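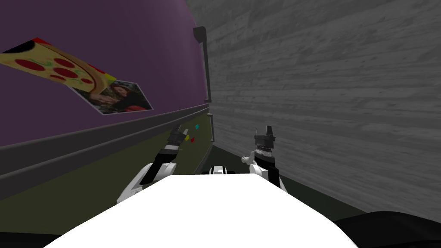 Okay the oversight hearing on the Keltus contract is finally starting. nearly 60 people in the overflow room, no chairs left. Thread –

Quick background if you're new. State gave Keltus the benefits call center work two years ago without a second bid. Auditor's office started asking why last summer. Today the agency people have to answer under oath.

Bradley Greenwood up first. Deputy director when it was signed. Brought two lawyers. Opening statement is very long and very dull.

Greenwood: "I relied on the recommendation of staff." Which staff? He'd "have to check."

Rep. Najjar not having it. Asks him again. And again. He says the procurement memo was written by Wevix, the outside consultant. So a consultant wrote the memo saying no second bid was needed. ok

Rima Najjar: "Did you read it before you signed it?"
Greenwood: "I read the summary."
Some groans. Chair bangs the gavel.

The memo is 149 pages btw. Summary is 2. 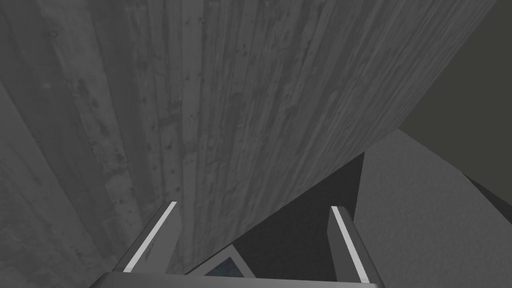

Gray wood grain, up close.

Five minute break that is now way past five minutes. Members all went out the side door together, both parties. Staff wont say what about.

Back. Chair says they were talking about whether to take the next witness in closed session. Vote was 5 to 2 to keep it open. Good.

Hsiu-ying Liu now. She ran contract review at the agency until February, when she resigned. This is the one everybody came for.

Liu says she sent Greenwood an email objecting to the no-bid plan before he signed. Says she never got a reply. She has it with her, printed out.

Greenwood's lawyer is standing up. Chair tells him to sit down, he's not the one testifying.

Email goes into the record. Clerk is making copies, will post the text when I get my hands on one

Liu very calm through all of this. Asked why she quit: "I was moved off contract review and I didn't agree with it." Asked who moved her. "Mr. Greenwood signed the form." 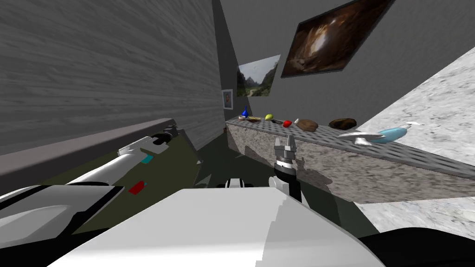

Rep. Golestani trying to slow things down. Says call wait times got better under Keltus and isnt that the point. Liu says the wait time numbers came from Keltus.

Bahman Golestani, for the record, voted against opening this inquiry in the first place. He's been pretty steady on that.

Najjar asks if anyone at the agency checked the numbers. Liu: "Not while I was there."

Correction to what I posted earlier – the memo was drafted by Wevix but a staff attorney, Wichai Ratanaporn, signed off on it. He's on the witness list for the next hearing. Sorry, typing fast.

Liu excused. Greenwood left by the back hallway, no comment. His lawyer said "we'll respond in writing."

Next hearing not on the calendar yet. Still waiting on the clerk for the email, will add it here.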